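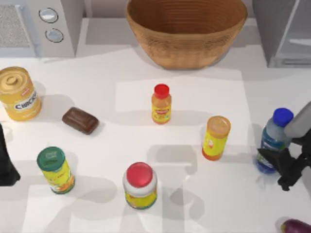

Slide 1. Grocery sort in the simulator, right gripper on the water bottle.

Good afternoon. Leave this slide up while people find seats.

I'm going to talk about a safety stop that worked every time we tested it and then didn't stop anything. The project is called Umali. It sorts groceries into a basket, and most of its life has been spent in simulation, where groceries are free and the floor never needs mopping.

Point at the blue cap. This is the object that caused the trouble. The chocolate bar has never given us a problem, and I'd like that noted somewhere.

(Pause. If they laugh, fine. If not, go on.)

Slide 2. The setup.
Two arms, one table, one basket. We ran 426 grasps on the bottle in simulation before moving to the bench at Drernton. The grip force limit was set in a config file, and a watchdog was supposed to open the fingers if the force went past that limit. We had a test for the watchdog. The test passed. We were very proud of the test.

Slide 3. Saturday.
Play the audio only. It's six seconds long. That crunch is a full water bottle. The sound after it is me looking for the red button, which was behind a monitor.

The fingers closed on the bottle and kept closing. The cap left. Water got into the wrist housing and the arm held its position beautifully, with a flat bottle in it, until I cut the power. No one was hurt. My hand had been in that spot a minute earlier, straightening a label. Say this part slowly.

Slide 4. What the log said.
Force reading at the time of the crunch: 84 percent of the limit. So according to the watchdog, all was well. The limit was written in one unit and the new gripper driver, Virnano, reported in another. Our simulated gripper still used the old unit, so the two agreed with each other perfectly and disagreed with the world.

Also, the simulated bottle is rigid. You could park a truck on it. We had watched it survive 100 overnight runs and drawn conclusions about our gentle touch.

Slide 5. Why the test missed it.
The test fed the watchdog a made-up number over the limit and checked that the fingers opened. They did. It never asked where real numbers came from. I wrote that test, so questions about it can be sent to me in an unkind tone.

Slide 6. What we changed.
Units are now part of the message. If they're missing, the arm won't start.
The current cap sits in the gripper firmware, where our config file can't reach it.
Bottles in the simulator can dent. They look awful. Keep them.
The red button is on the front edge of the bench, on its own bracket.
Hands stay out while the arms have power, including for labels.

Slide 7. Still open.
We don't have a good way to detect a slow squeeze that stays under the limit. The Hosel force pads drift as they warm up, and by late afternoon they think everything is being held a little. If you've solved this, please come find me before the coffee runs out.

(Skip slide 8 if past 2:40. It's the repair bill for the wrist.)

Questions. Someone will ask about glass jars. The answer is no, we haven't, and the jar stays in the simulator for now.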